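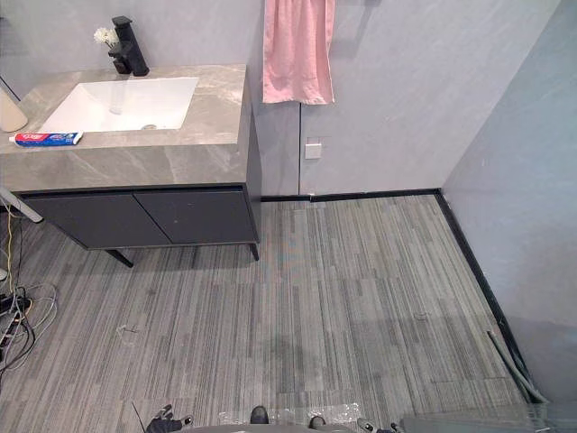
The washroom station at Mirneo, with the toothpaste tube on the counter and both grippers at the bottom edge of the view.

Corina Sutter has been teaching robots by remote control for 2 years, and she still takes off her rings before each session. "They touch the handles and I feel it in the wrong moment," she says. "It is a small thing, but the robot copies small things."

At Mirneo she works on the washroom tasks. The one that occupies her now is simple to explain: take the toothpaste tube from the stone counter, bring it over the sink, put it back. She holds a pair of handles, the arms follow her, and every movement is recorded.

The collection for this task stands at 1,043 recordings. Not all are useful. "When I was new, I moved like a person who is afraid to break the glass," she says. "Callum told me, you are teaching it to be afraid."

Callum Jardine, who reviews the recordings, remembers it a little differently. "I said she was stopping too much. If the operator waits above the tube, the model learns to wait also, and sometimes it never comes down."

He prefers a session of 13 good attempts to one of 100 tired ones. A mistake can stay in, he explains, if the operator corrects it calmly. A tube that slips and is picked up again is for him a good lesson.

What is the most difficult part? Sutter thinks for a while. "The edge of the counter. I look through the head camera, from above, and the height is not easy to judge. With my own hand I would feel the stone. Here I must trust my eyes."

In July the team wants to try guiding the arms directly by hand. Sutter is curious, but she will keep her handles near. "I know them now," she says.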